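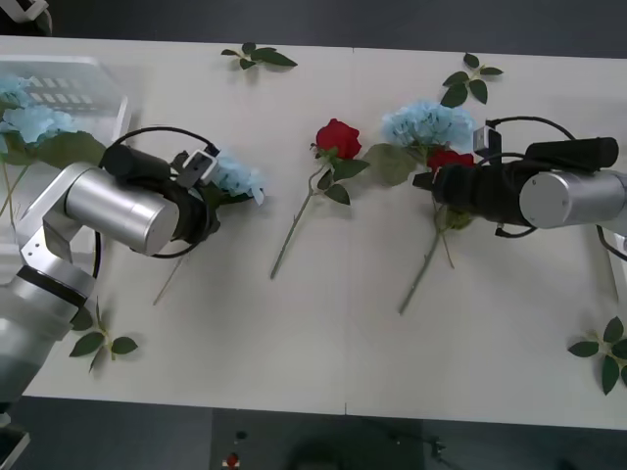

Artificial hydrangeas and red roses on a white table, with a slotted crate at the upper left.

Sorting and storing artificial stems

Work on a pale, flat surface. Dark leaves and detached sprigs show up against white and are less likely to be thrown out with the packing paper.

Lay stems in a single layer and group them by flower type. Lift hydrangeas by the stem just under the head – pressure on the petals leaves creases.

Dust with a soft, dry brush, working from the center of the bloom outward. Wipe leaves with a damp cloth and leave everything out for 22 minutes before boxing.

Store in a crate with slotted sides, no more than 5 large heads to a layer. Roses go in last, on top. Bag loose sprigs separately and label the bag.

Recheck stored stems in March.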